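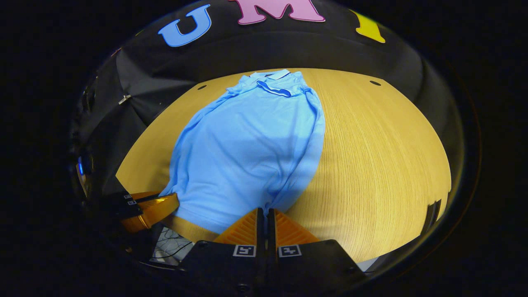 The Revard Garment Service of Bonon adopted its policy on assisted folding in November, and the policy was read aloud in the break room before the start of the early shift. It was four pages long. Under the first section, employees of the folding department would no longer touch finished garments with the bare hand during recorded hours. They would use the tool issued to them, which had two ridged orange fingers on a black body, and they would take hold of a garment at the point named in the instructions. For a polo shirt with the collar laid toward the far side of the table, that point was the hem. The second section dealt with breaks.

Serpil Çetinkaya had been employed in the folding department for 25 years. She signed the last page and asked whether she might keep a copy. The supervisor said that copies would be made available.

The purpose of the recorded hours was set out in a letter from Pranditent, the firm that would supply the new line. The line was called the Jemal. It would be installed in the spring, where the long shelves now stood, and it would learn to fold from the people who already knew how. The letter thanked them for their participation. It used the word "demonstrator" for what had been, until that week, a folder.

Serpil Çetinkaya was assigned to the second table. She was told to work at her ordinary speed, and found that she could not. With her hands she folded a polo shirt in four movements, the third of which was a small shake to settle the placket. The tool would not shake. It pinched, lifted, carried and let go. In the first recorded week she completed 510 garments, a figure she would once have considered a poor result for a single day, and she received a note of commendation for it.

The note explained that her recordings were unusually clear. She did not hesitate over a sleeve. When a shirt came to her in a heap, she looked at it for a moment and then went directly to the place from which it would open. Pranditent wished to know how she chose the place. A form was enclosed, with a space of six lines.

She took the form home and returned it blank the next morning. Asked about it by the supervisor, she said that she had tried several answers and that none of them was true. She had written that she looked for the collar, but she did not always look for the collar. She had written that the cloth was heavier on one side, and this could not be known by looking. The supervisor entered "experience" in the space and sent the form on.

In the second month the department was reduced by natural departures. The women at the fourth and fifth tables accepted positions in receiving, and one of the men went to his brother's shop in another town. Their chairs were put in storage. The room was quieter, and it became possible to hear the small click the fingers made on closing. Some employees reported that they had begun to pick up spoons and envelopes with the thumb and one finger only. The matter was raised under other business and was noted.

Serpil Çetinkaya raised a different matter. She asked whether the line would be shown mistakes. The recordings in which a garment was dropped, or folded with the collar under, were removed at the end of each day, and she believed this was an error. A person learning to fold spent most of the first winter doing it badly, she said, and was corrected by whoever stood at the next table. She had been corrected in that way herself. She did not see who would stand next to the Jemal.

The question was forwarded. The reply came after nine working days and stated that a limited number of unsuccessful attempts would be retained. Demonstrators were asked to produce them.

She found this the hardest part of the assignment. For an entire afternoon she set out to fold badly, and each time the tool reached the hem she corrected the fold before she could prevent it. The supervisor, watching from the doorway, suggested that she close her eyes. She declined. In the end she folded with her left hand, as she had on the day she was hired, when her right wrist was bandaged and she had been afraid to mention it. The attempts were accepted. There were 543 of them by the close of the period.

Recording ended at four in the afternoon. The total for her table was 2,152 garments, and a certificate was issued in that amount. The tools were collected in a gray bin and signed for. The notice on the board said that the position of line attendant would be offered in order of seniority, at the present rate of pay, and that the duties would consist of standing beside the Jemal and correcting it where required.

A last cart had been left by the second table. It was not on the schedule. Serpil Çetinkaya took a shirt from the top, laid it down with the collar away from her, and folded it with both hands, including the shake. Then she took the next one. The supervisor turned off the lights over the other tables and left hers on.

Print this page | E-mail this story

Recent fiction
The Night Register
Terms of the Ferry
A Correction to the Minutes
Two Rooms Over the Bakery

This site uses cookies to remember your reading preferences. By continuing to use the site, you agree to their use.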